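Folding jackets, a thread. I have 30 of them to get ready for storage before the end of the week and people keep asking how I do it.

I work on the bed. A table is too narrow once both sleeves are out. 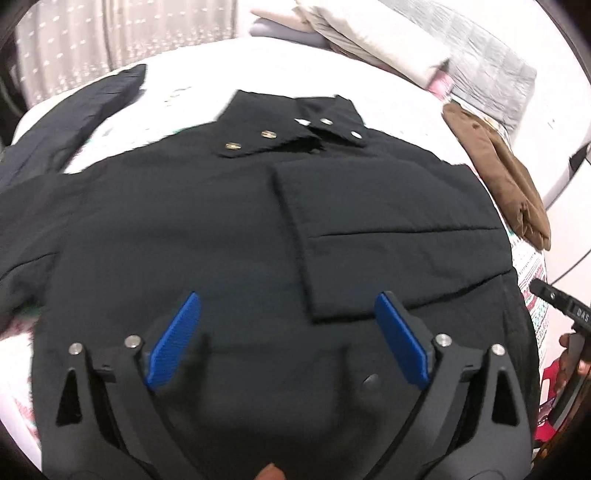
Most of these are going in drawers, so the width of the drawer decides everything. Mine are 461 mm inside. Measure yours first.

Jacket goes down flat, front side up, collar at the far end. Smooth it from the shoulders toward the hem with your palms.

Right-hand sleeve first. Bring it straight in over the chest so the cuff sits near the middle. Then the left. If you do both at once the back bunches up underneath and you won't see it until September.

Collars with snaps: I leave the flaps open. A Larkov I packed closed last year had a row of dents pressed into the cloth and they took a lot of steam to get out.

Black fabric shows every bit of lint, so I put a clean white sheet down and run the roller over both before I start. The sheet goes in the wash after.

Once both sleeves are in, fold the hem up a third, then up again to the collar. Keep metal parts on the outside – they mark whatever they're pressed against.

Somebody asked about vacuum bags. I use them for quilts. For jackets they leave creases I don't want to iron.

The storage boxes are Clarnier, the long ones that slide under the bed. Four jackets to a box if they're thin, two if they're padded.

Cedar blocks, one per box. Sand them lightly when the smell goes.

Still have the wool coats to do. Those get hung – no folding – and I'll post about hangers when I get to them.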